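Zesis Teach Kit for Tube Handling
Hand guide, leader arm and practice bench software

I'm Rutilio Becerra, and I put this kit together after too many evenings typing waypoints for a job my hands already knew! You grab the little leader arm, you move, and the arm on the practice bench moves with you. When you're happy you save the run as a demo and go again.

The Trarnton bench is the one I'd start on. It's all simulated, so drop as many vials as you like. You get the white arm on its green base, four cream blocks in a row, and capped vials to pick up and put down.

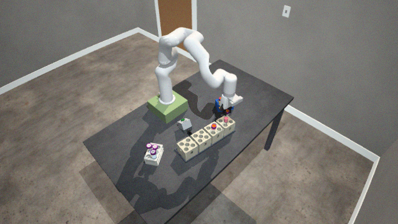

Recording a demo

Press the pedal, do the task, press again. I usually record 60 runs of a new task before I train anything (my first set was 53 and it was fine, I just like a round number). Go slow coming down over a cap. If you rush there, the arm learns to rush there too, and then you're stuck re-recording on your lunch break. The three purple caps in the small white rack sit close together, so that's good practice for keeping the fingers straight up and down. 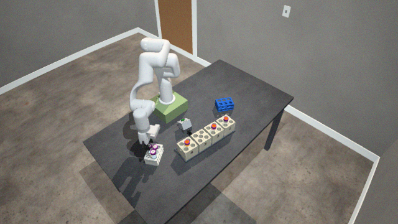

Bad runs can be trimmed or tossed from the Suno viewer, and you can replay any of them at half speed. Storage holds 1,000 demos before it asks you to export.

Price and shipping

The full kit is $1,944, leader arm and pedal included. Orders ship from our Thibodeau shop, and the next batch goes out in October.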